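About > Our Company > Who We Are

We use cookies to remember your settings and count visits. By staying on this site you accept them.

About Fagundes

Fagundes packs and ships small parts for toy makers, game publishers and craft brands. If a box is supposed to hold 50 pieces, we put 50 pieces in it, seal it and send it out.

Reinaldo Cavalcanti started the company in a rented unit behind the Tillomico bakery. The first order was 667 bags of spare game pawns. He filled them at night, finishing at 4 a.m., and drove them to the customer himself. That customer still orders from us every November.

We moved to our present building on the Pundolska road when the old unit ran out of shelf space. It has two loading doors, a dry storage floor and a packing hall. We now keep stock for 197 accounts. Most of them are small, and many are one or two people working from home.
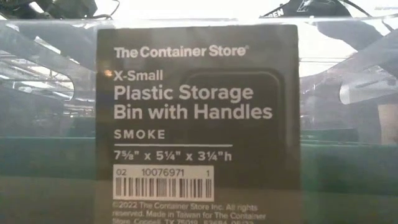
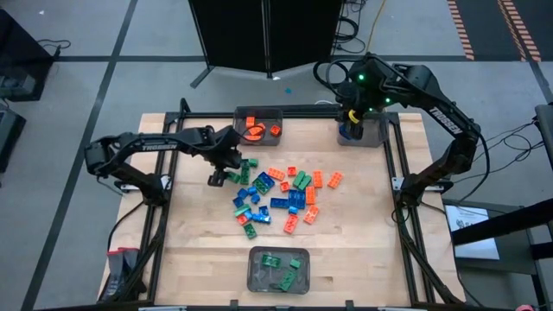
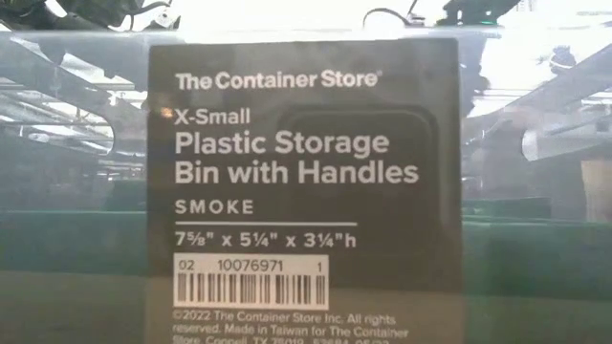
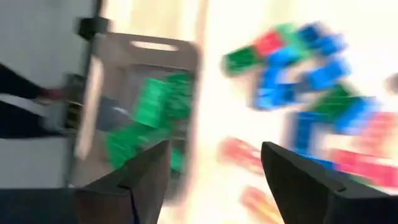
Customers send us parts in bulk. We check them in, weigh a sample from each carton and enter the count in Zotevano, our stock system. You get a login and can look up what you have on hand at any hour. Orders received before noon leave the same day.

There is no minimum order for existing accounts. New accounts start at 268 units, which covers the cost of setting up your stock codes. We charge for storage by the shelf, and the monthly bill lists every shelf you used.

We do not handle food, batteries or liquids. We can print inserts and instruction sheets in black and white. Color printing goes to an outside shop and adds three working days.

To ask for a quote, send us a parts list and the number of kits you expect to ship in a month. Reinaldo still reads the quote requests and answers most of them before lunch.

Get our newsletter: shipping cutoffs and holiday hours, four times a year. Enter your email to sign up.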